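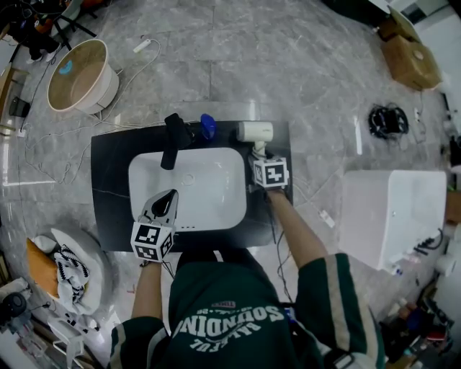
Photo: The Stonley Home Letter

Does a hairdryer need a home of its own?

Posted 20/06/2020 in Bathrooms and Bedrooms

A lot of post has come in since the May issue about hairdryers, more than we had about the whole of the kitchen drawers series, and most of it on the same subject: the holder sunk into the vanity top. You have a hole in the counter, you drop the dryer in handle first, and the head stands up out of it ready for the next morning. Several readers in Stonley have been quoted for one as part of a new bathroom and want to know if we think it's worth having.

We have our doubts. I'll set them out in some sort of order, but I should say at the start that I came to this expecting to dislike the idea more than I do.

Where the dryer goes now

In most houses the hairdryer lies on its side at the back of the counter, next to the basin, with the handle pointing at whoever put it down. It stays there. It gets pushed a few inches along when somebody wants the tap and pushed back when somebody wants the mirror, and it shares the space with whatever bottles have collected behind the basin.

The sit-on-top basins that everyone is fitting make it worse. They look smart, I grant you, a white bowl on a black marble top with a tall black tap arching over from behind. But the bowl takes the middle of the counter and the tap takes the back, and what remains is a strip on each side that nobody measured. A dryer fits in one of those strips and then nothing else does. If you're still choosing a basin, put a dryer, a wash bag and a hand towel on the showroom counter before you say yes. The assistant at Woldemariam watched me do it and was very patient.

Then there is the flex. Left to itself it goes over the front edge and down the side, and sooner or later it meets the other cables on the floor. I have seen bathrooms and dressing rooms with lovely tiling and a power strip sitting out in the middle of it. No holder will cure that. It's a question of where your sockets are, and the person to ask is an electrician, before the tiles go down. In a room with a basin in it, please do ask one.

What the sunken holder does well

Now the fair bit. A dryer standing up takes up far less of the counter than one lying down, and you can pick it up with one hand without shifting anything. You can also see at a glance whether it has been put back. In a house with teenagers I can imagine that being worth something.

The better ones have a shaped opening, so the handle goes in without rattling about, and some sort of lining so that you aren't dropping plastic on to a hard edge every morning. A basket underneath is a sensible touch too. The flex has to go somewhere.

And yet when I look at one in use, the flex is nearly always wound round the handle. Look at the ZEÄDO further down: a neat enough job, coil after coil from under the head to the holder, and I'd be pleased if mine looked as tidy. But you have to unwind all that before you can dry your hair, and then wind it up again while you're late for the bus. I give most households 2 weeks. I'm also not keen on tight winding in general. The place where the flex meets the handle is where ours have always gone, and loose loops seem kinder to it.

Things the brochure leaves out

A hole is permanent. The Wurum leaflet (the Wurum is the model most of you have been quoted for) shows a dryer of exactly the right shape. It doesn't show the one you'll buy in 4 years' time, with a fatter handle or a folding one. Before anybody cuts stone, try your own dryer in the sample, and your travel dryer as well if you have one.

A hole also collects things. Hair, mostly, and fluff, and the caps of bottles. Ask how the lining comes out for washing. If the fitter has to think about it, you have your answer.

It needs room below. Anything let into the counter eats the top of the cupboard or drawer beneath, and I've yet to see that drawn honestly on a plan. One reader in Diltden lost the use of a drawer altogether.

And it wants to be well to one side. I would keep any opening as far from the basin as the counter allows. A dryer that stands beside the splashing is no better off than one that lies beside it. 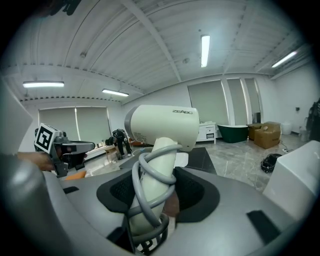
If you still want one

Then have it, and have it done properly. My own list would run like this.

Choose the spot with the dryer in your hand. Stand where you normally stand, reach with the arm you normally use, and mark that place with tape. Live with the tape for 7 days before you sign anything.

Get the cutting priced on its own line. Fitters like to fold it in with the basin cut-out, and then you can't compare one quote with another.

Leave the neighbouring bit of counter clear. The whole gain is a clear patch, and if a box and a tray move in beside the holder you've paid for a hole and got nothing back.

If you don't

A hook inside the cupboard door costs next to nothing. So does a tall pot with a cloth in the bottom, heavy enough not to tip. I have used a pot for years. It's ugly, it goes through the dishwasher, and I can move it when I change my mind. Let the dryer cool before it goes in, whichever you use.

We have up to 30 back copies of the May issue left, with the piece on basin heights. Ask at the Diltden desk. Next time, bathroom stools with cushions, and whether anyone sits on them.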